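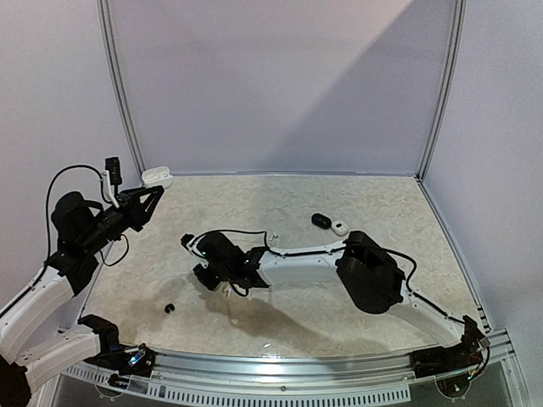 Little white cases: the earbud page

Hi, and welcome to the page my sister Elaine Quintana said nobody on earth would scroll through (hello, Elaine, I can see you in the visitor stats). It's all about earbud charging cases. I started keeping them in September, when I cleaned out the hall drawer and found I owned more cases than I had buds to go in them, and instead of doing something sensible I put them on a shelf and got attached.

I do love an open white one. Lid up at the back, the little recesses showing, a bit of light grey inside. There's something of the tiny bathtub about it, and I never get sick of the shape. Most of what follows is along those lines, with a few words on where each one came from and what I think of it.

The Juvora
My first favourite, and still the one I take on the tram. The lid closes with a lovely fat click. I paid 129 dollars for it new, grumbled the whole way home, and have used it every day since. The colour has gone a bit creamy near the hinge from living in my coat pocket.

The Grube
Yaqin Shen gave me this when she moved to Hobart. It's the heaviest of the lot and sits beautifully in the palm, but the hinge is stiff and I've broken a nail on it. Twice! I keep it on the desk where I can flick it open with a pencil.

The Skorkeck
Bought at a school fete for 3 dollars with the left bud missing. I've written to the shop about a replacement and they've been very nice, though it would cost more than the fete did in cake. It holds spare foam tips for now and does a grand job.

The other Juvora
Same model, grey, a birthday present from Elaine (who claims not to care about any of this). I can't tell the two apart in the dark, so there's a dot of green nail polish on the bottom of this one.

Cleaning, for the people who've asked: a dry cotton bud around the recesses, a soft paintbrush for the hinge, and a wooden toothpick for the corners if you've got a steady hand. No water. I leave the lids open on the windowsill for an hour afterwards, mainly so I can admire them.

More to come once I've found the charging cable for the one that lives in the car. Last updated 31st December.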